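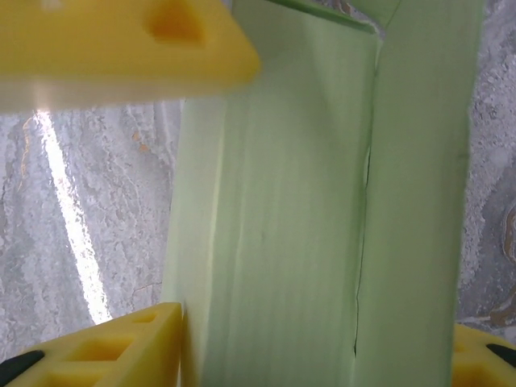
Figure 1. Objet vert, avec des pièces jaunes ajourées au premier plan.

Le tri des déchets dans une résidence étudiante : habitudes, obstacles et pistes d'amélioration

Rapport de projet, deuxième année
Auteures : Tamara Semeniuk et Mahsa Zamani

1. Contexte

La résidence Saseck accueille des étudiants de plusieurs établissements. Chaque étage dispose d'une cuisine commune et d'un local à déchets situé au bout du couloir, près de l'escalier de service. Le tri y est proposé depuis l'ouverture du bâtiment, avec un bac pour les emballages, un bac pour le verre et un bac pour les ordures ménagères. Les biodéchets sont collectés uniquement au rez-de-chaussée, dans un local fermé à clé dont le code est affiché à l'accueil.

Le gestionnaire, Brikell, nous a signalé que le prestataire de collecte refusait régulièrement les bacs d'emballages pour cause d'erreurs de tri. Un bac refusé part avec les ordures ménagères et il est facturé comme tel. Nous avons donc choisi de travailler sur deux questions : que trouve-t-on réellement dans les bacs, et pourquoi les résidents se trompent-ils ?

2. Méthode

L'enquête s'est déroulée en deux temps. Nous avons d'abord distribué un questionnaire papier dans les boîtes aux lettres, avec une urne à l'accueil pour les retours. Nous avons reçu 97 réponses exploitables. Le questionnaire portait sur la fréquence du tri, les produits qui posent problème et la connaissance du local à biodéchets.

Nous avons ensuite ouvert et trié à la main le contenu de 17 sacs prélevés dans les bacs d'emballages, en portant des gants et avec l'accord du gestionnaire. Les objets ont été répartis en catégories puis comptés un par un, ce qui donne un total de 837 objets. Nous n'avons pas pesé les sacs, faute d'une balance adaptée. Un carton plié et une bouteille vide comptent donc chacun pour un objet, et cela limite la portée des comparaisons.

Deux sacs avaient été percés pendant le transport jusqu'à la salle de travail. Leur contenu a été récupéré dans un sac de rechange et inclus dans le comptage.

3. Résultats

Les erreurs les plus fréquentes concernent les emballages encore pleins ou à moitié pleins. Viennent ensuite les petits textiles, les mouchoirs et l'essuie-tout, que beaucoup de résidents rangent avec le papier. Le verre est presque absent des sacs analysés, et les réponses au questionnaire vont dans le même sens : la consigne sur le verre est comprise par tous ou presque.

Les emballages imbriqués les uns dans les autres reviennent souvent. Plusieurs répondants expliquent le faire pour gagner de la place, la poubelle des chambres étant petite. Ils ignoraient que des emballages imbriqués se séparent mal au centre de tri.

Pour les biodéchets, la situation est différente. La majorité des répondants sait que la collecte existe, mais peu l'utilisent. Les raisons citées sont la distance, l'odeur dans la chambre entre deux trajets, et le code de la porte — il a changé en novembre et l'ancien est resté affiché dans les étages.

Les réponses libres font aussi apparaître une confusion liée aux couleurs. Les étudiants venus d'une autre ville ont appris un code différent et continuent de l'appliquer. Les affiches Skallau collées au-dessus des bacs donnent la bonne information, mais le texte est long et uniquement en français.

4. Propositions

Nous proposons de remplacer les affiches par des étiquettes à pictogrammes, collées directement sur les couvercles. Une première version a été réalisée en cours de graphisme et posée à l'étage Pylypenko, dans la cuisine côté cour. Le délai du projet ne nous a pas permis de refaire un prélèvement après la pose.

Nous proposons également de fournir un petit seau à couvercle par cuisine pour les biodéchets, vidé à tour de rôle. Le gestionnaire est d'accord pour financer les seaux, mais pas les sacs compostables. La question du tour de rôle reste ouverte. Dans deux cuisines, les résidents nous ont dit qu'ils ne voulaient pas d'un planning affiché.

Enfin, une page sur le tri pourrait être ajoutée au livret remis à l'entrée dans le logement, en français et en anglais. Le texte est joint en annexe B.

5. Limites

Les sacs ont tous été prélevés au mois de mars, sur une seule période. Les résidents qui ont répondu au questionnaire sont probablement ceux que le sujet intéresse déjà, et les réponses sur la fréquence du tri sont déclaratives. Les bacs d'ordures ménagères n'ont pas été ouverts, si bien que nous ne savons pas quelle quantité d'emballages recyclables y est jetée.

Annexe A : questionnaire distribué
Annexe B : texte proposé pour le livret d'accueil
Annexe C : grille de comptage par catégorie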